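Bullham House – Common Rooms and Catering Areas
Internal Safety Inspection: Checklist with Comments
Inspector: Ingrid Kincaid, Building Safety
Period covered: July
Form 751, revised

Ratings: S – Satisfactory. A – Action required. N – Not applicable at this visit.

Scope

The inspection covered the staff kitchen, the Tundum dining room, the adjoining multipurpose room and the corridor between them. Storage rooms on the lower level are inspected separately and are not addressed in this report. Items carried over from the previous inspection are marked "open item" in the comment.

Section A. Entrances, corridors and exits

A1. Exit doors open fully without a key. S
Both leaves of the dining room exit were tested.

A2. Exit routes are free of stored items. A
Three stacking chairs and a folded display board were found in the corridor outside the multipurpose room. They were removed during the inspection. Chairs must be returned to the rack at the close of each event. Open item.

A3. Exit signs are lit and can be read from the far end of the room. S

A4. Floor mats lie flat and have intact edges. A
The mat at the kitchen door has a lifted corner on the hinge side. Replacement has been requested. Until it arrives, the mat is to be rolled up and kept off the floor.

A5. Doors held open only by approved devices. S
No wedges were in use.

Section B. Staff kitchen

B1. Handwashing sink has soap, paper towels and hot water. S

B2. Refrigerator at or below the posted temperature. S
The log was complete except for one morning entry. The person opening the kitchen is responsible for this entry, including on days when no catering is booked.

B3. Food is covered, labeled and within its use date. A
Two containers on the lower shelf carried no label and were discarded. Departments are reminded that the shared refrigerator is cleared without further notice.

B4. Oven, Ommont model, door seal and controls. S
The seal has been replaced as requested. The left control knob is stiff but returns to the off position correctly. Monitor.

B5. Knives are stored in the rack or in sheaths. S

B6. Fire blanket and extinguisher in place, unobstructed and in date. A
The extinguisher is in date. The fire blanket was partly hidden by an apron hung from the same hook. A separate hook for aprons is to be fitted on the opposite wall.

B7. Cleaning products stored away from food. S

B8. Trash containers lined, lidded and not overfilled. S

Section C. Dining room

C1. Tables are stable and level. A
Table 13, by the window, rocks when weight is placed on the outer edge. The foot adjuster is missing. The table has been tagged and should not be used for hot drinks until it is repaired.

C2. Chairs free of cracks and loose joints. S

C3. Posted occupancy of 61 persons displayed and observed. S
The notice has been moved to eye level as recommended.

C4. Coffee station clean, with cord secured behind the counter. S
The cord clips supplied by Güler are holding well. The same clips may be ordered for other rooms through the usual purchasing form.

C5. Allergen notice displayed beside self-service food. A
The holder was present but empty. Pastries and bread products are most often served from this counter, and the notice must name wheat, milk and egg where these apply. Catering staff should keep a printed set in the drawer below the register.

C6. Spill kit stocked. N
The kit was out for restocking at the time of the visit.

Section D. Multipurpose room

D1. Lighting and ventilation in working order. S
One ceiling lamp flickers on start-up and settles within a short time. Reported to Maintenance.

D2. Furniture arranged to leave clear passage on all sides. S

D3. Tabletops clean and free of damage. S
White tabletops in this room show stains quickly, and users are generally careful with them. Abrasive pads should not be used on the surface.

D4. Food and drink at worktables. A

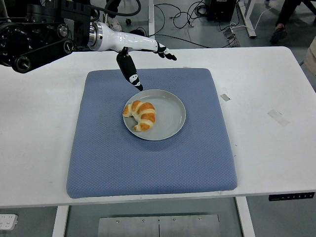
Food placed on worktables must be on a plate, and the plate must stand on a flat, firm surface, well in from the edge. The rule applies to a single item as much as to a full catering order. The croissant is correctly plated, on a round plate with a raised rim, and the plate is well away from the table edge. The action concerns the blue quilted pad beneath it – padded items may give unevenly under a plate and are harder to wipe clean than the tabletop. Pads used under food should be checked for crumbs after each use and laundered or replaced when soiled. Where drinks are served, cups are to be placed directly on the table or on a firm tray.

D5. Cords and cables kept clear of walkways. A
Black cables lie in a tangle on the floor behind the worktable, with a power strip nearby. Cables that must cross a walking route are to be run under a floor cover, and excess length is to be coiled and tied. Power strips should be fixed to a table leg or wall bracket where possible, and must not be connected one to another. Chairs and wheeled equipment are not to be rolled over any cable.

D6. Footwear suitable for the activity. S
Closed shoes are required when tables or equipment are being moved.

D7. Wheeled furniture has working brakes. S
Brakes on the two mobile shelving units were tested and held.

D8. First aid kit accessible and complete. A
The kit is accessible. Adhesive bandages in the small size are low, and the eye wash has been opened and must be replaced.

Section E. Records

E1. Cleaning log signed for each session. A
Signatures are missing for several evening bookings. The booking holder signs when cleaning staff are not on duty.

E2. Evacuation drill recorded. S

E3. Inspection of portable electrical items current. S
Labels were checked on the kettle, toaster, coffee machine and vacuum cleaner. The label on the toaster is faded and should be rewritten at the next test.

Actions and responsibility

A2, C1 – Facilities. Chair rack use to be added to the booking notes; foot adjuster to be ordered for Table 13.
A4, B6 – Maintenance. Mat and apron hook.
B3, C5 – Catering. Labels and allergen cards.
D4, D5 – Room users, with support from Facilities for floor covers and brackets.
D8 – Building Safety. Restock and date the kit.
E1 – Booking holders.

Items rated A are to be closed in writing before the next inspection. A short note by email is sufficient, quoting the item number. Where a part has been ordered but has not arrived, the order reference should be given and the item will remain open.

Inspection started 9:15 a.m. and ended 11:40 a.m.
Signed: Ingrid Kincaid
Copies: Facilities, Maintenance, Catering, notice board outside the Tundum dining room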